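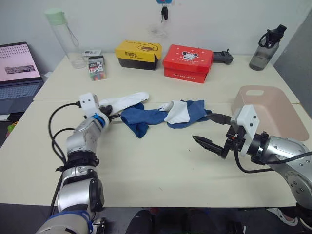
Socks are the part of laundry which people like least, and Ekow Laryea has heard every complaint about them. For eleven years he has run the laundry room of a guest house in Plardale, and since last year he also teaches an evening course, where people learn to wash, fold and put away their clothes without losing half of the day. He always begins the socks lesson with a small number of them. Two white and two blue, lying in an untidy row on a white table, are enough for the first evening, with a beige basket standing behind for the finished pairs. "If I give a big heap, people become sad before they start," he told me.

I met him in November, one hour before the lesson. He was drinking tea and did not want to sit down.

I asked him first why a grown person needs a lesson about socks. He laughed at this. "Because their mother did it quickly and they never looked. My mother also. I learned it at work, when I was already twenty-six." In the guest house he washed for 244 beds in the high season, and the staff clothes came on top of it. The sheets were easy, he says, they are all the same. The staff socks came out of the machine in balls and with one inside the other.

His method has not many steps. First each sock is pulled straight, from the toe to the cuff, and laid flat. Only after this he looks for the second one. Many students do the opposite: they take one crumpled sock in the hand and search for its brother with the other hand. "You cannot compare a ball with a ball," says Laryea. "One can be longer, one can have a grey heel. Make it flat, then you see."

He is strict about the question of rolling. The common way, where one cuff is turned over both socks, he does not allow on his course. It stretches the elastic, in his opinion, and after some months one sock of the pair always falls down to the shoe. He folds the pair in three and puts it standing in the drawer. I told him that mine are rolled since I was a child — he only looked at my ankles and said nothing.

Not all agree with him. Zakhar Kravets, who took the course in its first month, still rolls his socks at home. "The folded ones open when my children search in the drawer," he explained to me by telephone. "But I pull them straight before, this I took from Ekow. And I stopped buying five colours." He has now 100 per cent black socks, all from one shop in Geldale, and he says he does not look for pairs any more.

Laryea finds this a little bit boring. He likes that white and blue can lie together on the table and a student must decide something. For single socks he keeps a bag on a hook, and it is emptied every second month. What has no partner by then becomes a cloth for shoes or for window frames.

Before the students came in, I asked if he folds his own socks each time. "On Sunday evening, yes," he said. "In the week they hang on the chair."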